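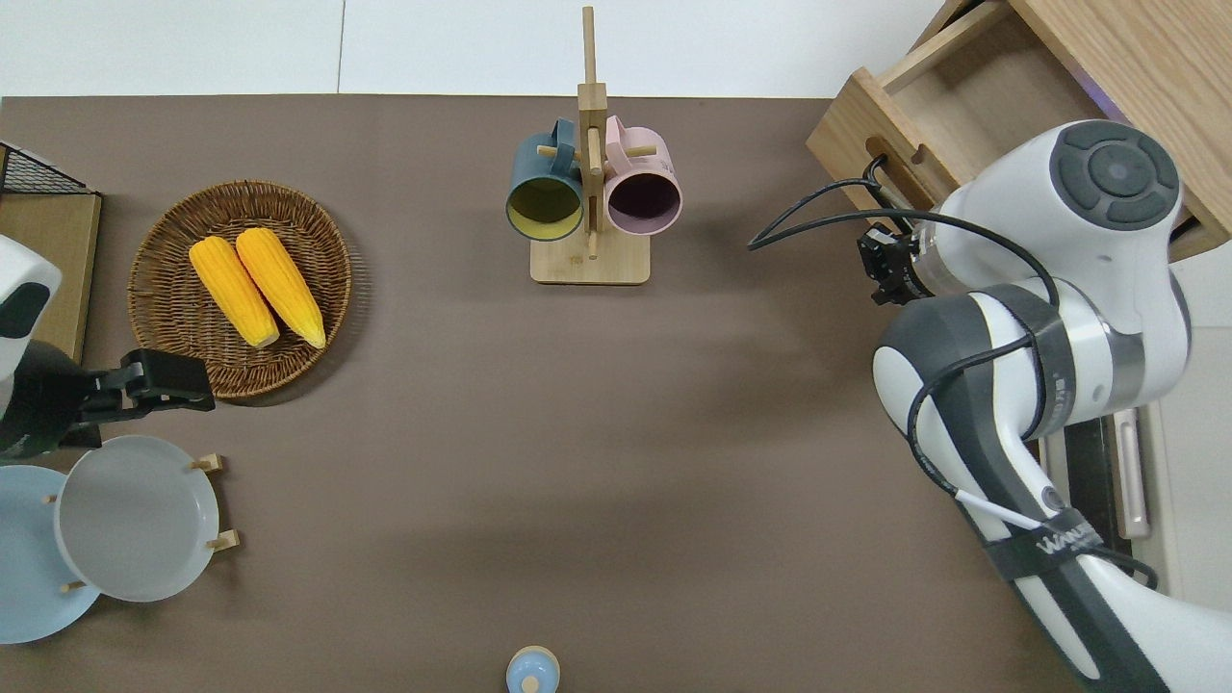

Li-hua Wan would like it noted that she called it a safety matter from the first mug, and that the word "quirk" in the original report was somebody else's.

So, a safety matter. The kitchen bench at Kitau has a two-armed robot that hangs up mugs, puts plates in a rack and opens drawers. Since December it has also had a fault, and we are looking for people to come and help us find it.

Call for participants: Bench Operators and Stop Observers, Kitau kitchen bench
Paid, part time, short sessions

What went wrong

When an operator pauses the robot, both arms are supposed to hold still and keep holding whatever they have hold of. When the operator resumes, they are supposed to carry on. Most of the time this is what they do. Once in a while, on resume, one gripper opens first and carries on second. If it was holding an ear of corn, you now have corn on the table. If it was holding a mug, you have a smaller number of mugs.

Run 849 was worse. One arm had a drawer handle, the operator paused, a colleague leaned in to straighten a plate, and on resume the arm finished pulling the drawer at a speed we would describe as keen. It met the colleague's elbow. The elbow is fine and has gone back to work. The colleague should not have been leaning in, the operator should not have resumed without looking, and the arm should not have moved like that whatever the two of them were up to. All three of these have been written down. Only the first two have been fixed, by means of a sign and some stern language.

We have now been through the logs of 2000 runs. The fault shows up in 5 of them. Kan, the software that passes commands to the arms, says it sent the right ones every time. Onard, the gripper controller, says it did as it was told every time. They can't both be right, and neither can be talked out of it. What we need is many more pauses and resumes, done by many different hands, with somebody watching closely and writing down what they see.

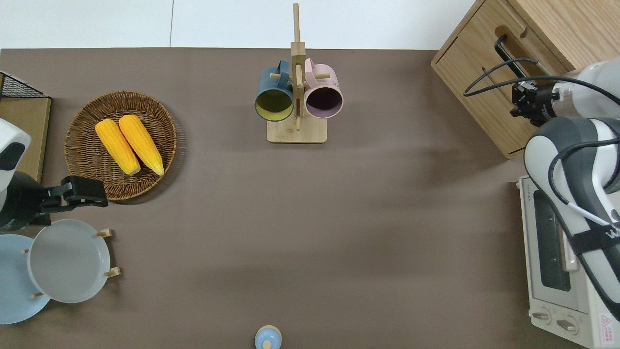
The kitchen bench during a run, with one gripper near the cabinet handle and the other beside the corn.

Why we want people from outside

We have tried doing this ourselves. Everyone on the team now pauses the robot at the same polite moments, well clear of anything breakable, and the robot has behaved beautifully. We suspect the fault likes a pause that comes at an awkward time, from someone who hasn't learned to flinch at the right places. We also tried a script that pauses at random. It ran for a whole night and found a bug in the script.

What you would be doing

You would work in pairs and swap halfway through the session.

The Bench Operator starts each run, pauses it whenever they feel like it, and resumes when the observer says the bench is clear. The tasks are small household ones with plates, mugs, drawers and corn. You don't steer the arms. You will want to.

The Stop Observer stands behind the line on the floor with a hand on the emergency stop and does nothing else with that hand. After each resume the observer calls out what each gripper did: held, opened, or moved early. "Looked a bit funny" is also accepted and has its own column.

One of our staff is in the room the whole time. If either of you wants to stop, you stop, and you don't have to give a reason. We would much prefer fifty needless stops to one more conversation about elbows.

What we are looking for

You should be 18 or over, able to stand for the length of a session with breaks, and comfortable saying "stop" loudly to a machine and, if it comes to that, to a person. You need clear sight of the bench, with glasses or contacts if you use them.

No background in robotics is needed. If you have one, please apply anyway, but be warned that you will have a theory by the end of the first hour and we will ask you to keep it until the debrief. People who have worked in restaurant kitchens, on loading docks or with small children have done very well at the observer job in our trials.

Sorry, but no current employees of Presetti, who make the competing bench and have been very kind about all this.

What you get

The pay is $50 a session, and you are paid in full if we have to call it off early. Sessions are in the morning or the late afternoon, your choice. There is coffee, in paper cups, for reasons given above.

You also get a copy of the fault report when it is finished, including the parts that make us look bad.
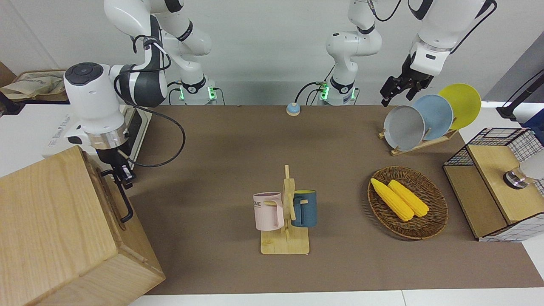
Safety rules for the sessions

These are the rules we should have had in December.

Nobody reaches over the table while the arms have power. Paused counts as powered.

If something falls, it stays where it fell until staff have cut the power and said so out loud.

Resume only after the observer says "clear." A nod isn't "clear." Neither is a thumbs-up.

Long hair goes up. Lanyards, scarves and dangling sleeves come off or get tucked in. Closed shoes only, please.

If a gripper closes on something it shouldn't, don't pull. Hit the emergency stop and wait for staff.

Every new participant gets a walk-through with the power off, then a practice session with nothing breakable in the grippers. You can go home after either one and still be paid.

How to apply

Fill in the form on the Kitau jobs page and choose "Bench sessions." We ask for your name, the times that suit you, and a few lines about an occasion when you noticed something going wrong before other people did. It doesn't need to be about robots. One of the best we've had so far concerned a wedding cake.

Li-hua Wan reads every application and will write back either way. Questions about the fault itself can go to her too, and she'll answer them at length.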